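Stop shopping for grippers by the spec sheet

I have a bad habit, and if you've ever built anything with a small robot arm you probably have it too. The arm drops something, I mutter at it, and ten minutes later I'm looking at fancier grippers online. Last May I finally gave in and set two of them against each other on the same pair of arms: the Pratero, which is stiff and strong and priced like it knows it, and the Brorneo, which is soft in the jaw and a bit wobbly and costs less than my winter boots.

I expected the Pratero to walk away with it. On paper it wins everything – grip force, repeatability, opening width, the lot. I ran 112 pickups with each one, using plain desk stuff, and kept a tally on a pad next to the keyboard. The Pratero fumbled 17. The Brorneo fumbled 2. I went back through the tally twice because I was sure I'd swapped the columns.

Now, I'm one person with one setup, so take that for what it's worth. But I watched every one of those fumbles and I have opinions about them! The stiff jaws did fine whenever the arm arrived exactly where it should. When it came in a hair off, they shoved the marker sideways and closed on nothing. The soft ones sort of mushed around the thing and got it anyway. My arms come in a hair off a lot. Yours probably do too, whatever the brochure says.
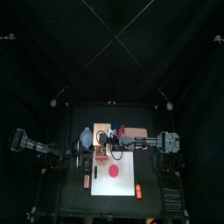

Markers, a highlighter, a pink eraser and a wooden block, with the right gripper over the middle of the pile.

People love to test on a tidy table with one cube in the center, and I get it (I've made that video myself, and it looked great). But a cube by itself tells you so little. Put a squeeze bottle near a block and a couple of pens, and suddenly the outside shape of the gripper matters as much as the fingers do. The Pratero is wide. It kept bumping the neighbors on its way down, and no number on the sheet warned me about that.

And then there's the controller, which hardly gets a mention in these comparisons. Halfway through I moved both arms from the old Mbwambo board to a Humine, same grippers, same objects, and the motion got so much smoother that I threw out my first batch and started over. The counts up top are all from the Humine. If I'd stopped before the swap, I'd have blamed the grippers for jitter that was coming from somewhere else entirely.

So my advice is pretty dull. Borrow before you buy. Test with your own junk, piled up the way you pile it, and fix the controller first. I still have the Pratero, by the way. It's wonderful at heavy things, and I keep meaning to find it some.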